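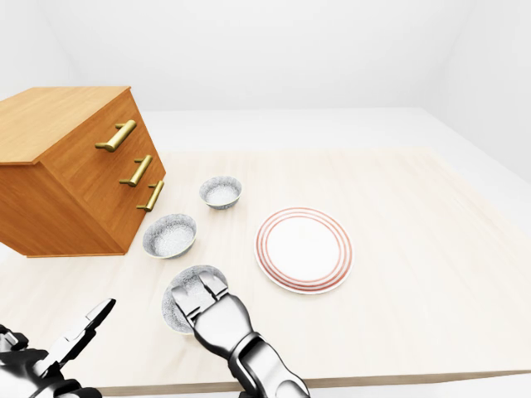 Fig. 1. Table-clearing exercise in simulation: right hand at the nearest bowl, plate clear of both hands.

To: Household Tasks discussion list
From: Mirkness Office for Home and Workshop Machines
Subject: Re: Can any of these systems clear a table yet?
Sent: February

Dear subscribers,

The Office has received several replies to the question raised on this list by the housing service at Bornden. The original message is quoted in part so that members who joined recently can follow the exchange.

> We manage shared kitchens in two residential buildings, and our
> staff spend a good deal of each evening on dishes left on the tables.
> A supplier has told us that machines able to stack bowls, carry plates
> and put things away in drawers are close to ready for purchase. Before
> we set aside money for a trial, we would like to hear from members
> who have seen such work done outside a sales presentation.
>
> We are not asking for speed. One of our staff clears and wipes a
> table in about 20 minutes when it has been left in poor order, and a
> machine that took all evening would still be of use to us. What we
> cannot accept is broken crockery on the floor, or a machine that needs
> a member of staff beside it the whole time.

The Office's answer, in short, is that a purchase this year would be premature. A limited trial may be reasonable if its terms are set out with care.

Much of the material now being circulated, including the figures in this message, comes from simulation. Simulation is a proper way to develop these skills, and we have no objection to its use. Members should bear in mind, however, that a rendered table has no grease on it, no crumbs and no child's cup left on top of the cutlery. A supplier who shows only rendered work should be asked for a record of the same task in a real kitchen, with the failures left in.

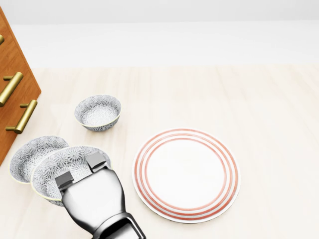 Household Tasks Digest, Volume 16, Issue 4

The bowl is a good test object for this purpose. To pick it up by the rim, the fingers must close on a thin curved edge while the rest of the bowl is free to swing. When bowls stand close together, as they commonly do after a meal, the one being moved may push its neighbor. In Fig. 2 one bowl lies on its side next to the bowl in the gripper, and a third stands upright a short distance away. A person would set the fallen bowl right with the other hand and think no more about it. We would ask any supplier what the machine does when it meets a bowl in that position, and whether it carries on, stops or calls for help.

Plates present a different difficulty. A flat plate offers little to hold, and its rim sits close to the table. 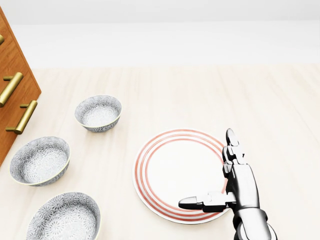 A person often slides the plate to the edge of the table, or tips it up with a thumb, and has learned to do so without noticing. Trial reports should therefore list plates and bowls separately. A single success figure for "dishes" tells the reader very little.

With regard to drawers, the Office has no results it is prepared to share. The test group at Boros has included drawers in its plans, but its present report covers tabletop work only. We would caution members against reading a cabinet beside the table as evidence that anything has been opened or put away.

Members with workshops have asked whether the same advice applies to them. In part it does. The Erkik parts store reports steady service from a fixed arm that moves one kind of tray between two marked positions. That job was arranged around the machine. A shared kitchen cannot easily be arranged in that way, and the Erkik results should not be quoted in support of a kitchen purchase.

Should Bornden proceed with a trial, we suggest that it use the building's own crockery, that every stop and every staff intervention be written down, and that the supplier agree in advance to release the full record. The Office will review a draft plan on request.

Replies should be sent to the list and not to the Office directly. Please trim quoted text before posting.

Mirkness Office for Home and Workshop Machines
List administration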